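Print this page | E-mail this page
Shares: 8 | Comments: 2

Robotics and Automation – Handling Soft Materials
Week 8 handout: The Okoro folding fault
September 2022

Read this before the tutorial. The case is short, but it has most of what we want to cover this term: a fault that didn't stop the machine, an alarm that stayed quiet, and a workaround that made things less safe. Bring the handout with you, as the tutorial questions refer to the section numbers.

1. Background

Okoro is a garment folding cell installed at the Vernedville sorting centre. It has one arm with a two-finger gripper over a flat table. Its folding routine was learned from demonstrations recorded by people using hand-held grippers, with a camera on each gripper looking down past the fingers. The recordings were made at Oststead, on a table covered with white paper.

The cell was tested on a set of 100 garments before it was handed over. It passed. Most of the garments in the set were light or mid-coloured, and the few black ones were heavy cotton, which holds its shape and has thick edges. Thin black fabric was not in the set at all.

That gap is the root of the case. On thin black cloth, most of what the camera can use is a grey sheen on the folds. Where the cloth falls into shadow there is very little to separate one layer from the next.
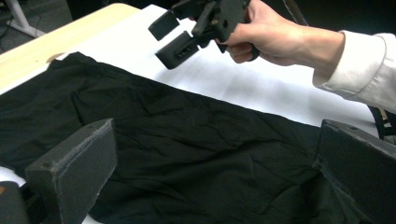

A person doing the demonstration can cope with this. They know where the hem ought to be, they can look from another angle, and they can feel through the trigger whether they've picked up one layer or two. The learned routine had only the camera and the finger position to go on. Keep this in mind when you read the fault log, because several entries blame the gripper, and the gripper was working to specification the whole time.

2. What went wrong

In the first weeks of operation the cell ran without a recorded fault. Then a batch of thin black shirts and leggings came through, and the following happened.

a) The arm moved to what it took to be the near edge of a shirt. It was a raised crease well inside the edge.

b) The fingers closed on the crease and pressed down to make sure of the grip. The pads met the table with the cloth between them.

c) The arm lifted. The part of the garment hanging over the front of the table had slipped into a gap in the table edge, where there is a small rounded cutout for cables. The cloth caught.

d) The arm kept pulling. The force limit had been set at 30 newtons, high enough to allow for wet towels, and the load stayed just under it. No alarm was raised.

e) The fabric tore and the arm swung back to its home position faster than usual. The operator was standing beside the table, inside the marked line, and was struck on the forearm by a gripper finger. The injury was bruising only.

Note that the log for this cycle reads "fold complete". The finish check compared the outline of the cloth with the outline expected after a fold, and a torn shirt bunched up on the table happened to be close enough.

3. The workaround

It came out during the inquiry that operators had been having trouble with dark garments for several days. The cell would stop and ask for help, and the quickest way to clear it was to reach in and straighten the cloth by hand. To reach the cloth you had to cross the line. Crossing the line was meant to put the arm into slow mode, but the floor sensor had been giving false trips from a trolley parked nearby, and its sensitivity had been turned down.

None of this was written up. The sensor change was made on the maintenance panel, which did not ask for a reason or keep the old value. Students often want to stop at "operator error" here. Please don't. The operator was doing what the cell asked for, in the only way the layout allowed.

4. Folded garments

The second group of faults got less attention because no one was hurt, but it's the better one for understanding the gripper side of the problem. Leggings arriving already folded into a long bundle were meant to be turned and stacked. The arm had to open its fingers on both sides of the bundle, lower them and close.

With a light garment the two long edges are easy to find. With a black one, the dark fingers and the dark cloth run together in the camera view, and the routine can't tell where the inside face of a finger stops and the fabric starts. Oststead checked its own demonstrations and found the same difficulty there. One finger may be over the cloth while the other is over bare white surface, and the two look much alike from above.

In the Vernedville cell this showed up as off-centre grips. One finger landed on top of the bundle and the other went down beside it, so the close dragged the top layer across and undid the fold. A seam running across the bundle was also mistaken for an edge on some cycles.

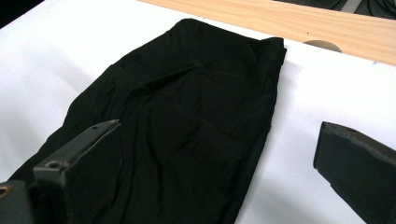 5. Changes made

The supplier, Bovgate, made these changes before the cell was restarted in October:

- The force limit now depends on the garment type, with a much lower figure for thin fabric.
- A sudden drop in load during a lift stops the arm where it is – it no longer returns home by itself.
- The cable cutouts in the table edge are capped.
- The finger tips carry pale covers so they can be told apart from dark cloth.
- The floor sensor setting is locked, and changing it needs a key and a written entry.
- New demonstrations were recorded with thin black garments, both spread out and folded.

Colour of the table surface was discussed but left as it was.

6. For the tutorial

Draw a fault tree with the forearm strike as the top event. Use the steps in section 2 and the sensor change in section 3. Mark which branches the October changes remove and which they only make less likely.

Then write half a page on the finish check. Say what it measured, what people assumed it measured, and what you would add to it. Don't propose a second camera unless you can say where it would go and what it would see with the arm in the way.

Hand in both at the start of the tutorial, on paper, with your student number on each sheet.

E-mail this page | Print this page
2 comments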